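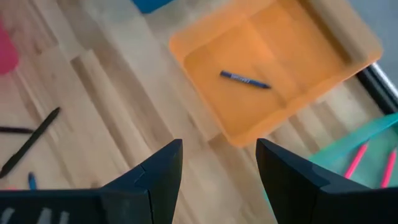
Idton says hillside road is safe to reopen. Residents want to see the numbers

IDTON, 07/07/2021 -- The town of Idton plans to reopen Arnside Road this week, seven months after a sinkhole swallowed part of the westbound lane and left 12 homes with one way in and out. People who live up there are not rushing to celebrate.

The hole opened in December after three days of rain. Crews filled it, and by spring a second dip had formed a few yards downhill. The town called that one "minor settling." It took 300 tons of rock to fix.

Now the contractor, Hernen, says the ground has stopped moving. The town has not released the readings behind that claim. A spokesperson said they are "being put into a format the public can use," the same answer given in the spring.

"They told us it was fixed the first time," said Lurdes Antunes, who lives just above the closure. "I had a crack in my driveway by the weekend. So forgive me if I park at the bottom."

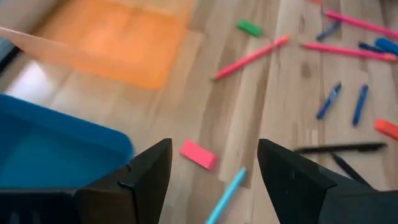

Who pays is still unsettled

The repair bill stands at $386,000, and the town has said it expects the state to cover most of it. No agreement has been signed. Asked what happens if the state says no, the spokesperson said it would be "premature to speculate."

A broken storm drain under Nogueira Street is the likely cause, according to the town's own report. The same report says 400 feet of that pipe should be replaced.
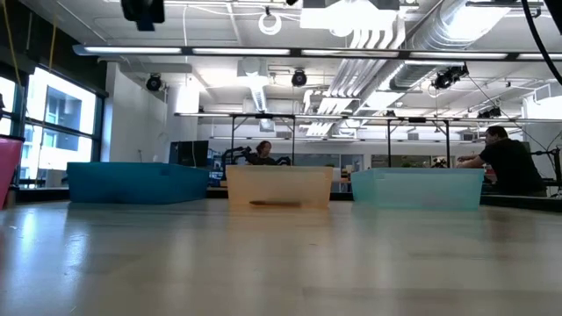 So far none of it has been, and the work is not in this year's budget. The road will reopen with a 15 mph limit and a weekly inspection, though the town could not say how long the inspections will last or who will carry them out.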